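4.2 Home collection and the clutter split

Kalteneo-lab data alone was not enough. Policies trained on it did fine on bare tabletops and fell over as soon as the background got busy, so for the second round we moved collection into lived-in homes. Same hand-held gripper, same finger pads, no robot on site. Operators got a short task card and nothing else – no instruction on speed, none on grasp angle. Each home contributed 40 episodes, of which 20 were held back for the clutter split. Object sets were whatever the household could put out, mostly produce. We did not standardize sizes.

Fruit turned out to be a good choice. Cheap, easy to replace, and the shapes vary a lot even within one kind. It also gives near-duplicates for free, which the older Mikton set lacks almost completly.

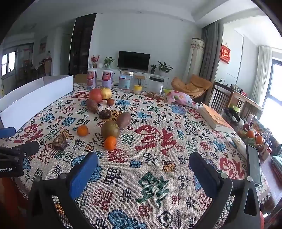

Figure 3. Tabletop setting from the home round, view from the gripper camera. Mixed fruit on a patterned cloth, containers behind.

Patterned cloths deserve a note. Our first segmentation pass (Drurura, default weights) broke large printed characters into separate objects and sometimes ranked them above real ones. We tried masking the cloth by color. Did not help, the print shares too much with the fruit. In the end we dropped segmentation from the pipeline and trained on raw wrist views, resized, with the finger region kept in. Keeping the fingers mattered more than expected: with them cropped out, approach error on the clutter split went up for every policy we tested, worst for small round items.

Labels were added afterward by one annotator (Yi-an Ok) and spot-checked by a second. 100 episodes were checked. Disagreements were nearly all about the moment of contact, not about wich object was the target.

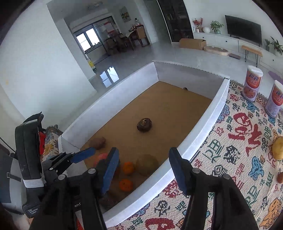

Target ambiguity is the harder problem. A task card says "pick the mandarin" and the model has to commit to one early. Take the low-walled enclosure, where two mandarins sit one above the other with a fuzzy brown fruit just right of the upper one: either mandarin satisfies the card, and averaging over both gives a grasp point between them. The Escobar baseline does exactly this – closes on the gap. Our fix is simple. Condition on a coarse goal point, sampled from the last 300 ms before contact in training, predicted from the first view at test time. Walls add a second constraint, as the approach has to come down from above for anything close to a side. Results for open table and walled settings are reported separately in 4.3.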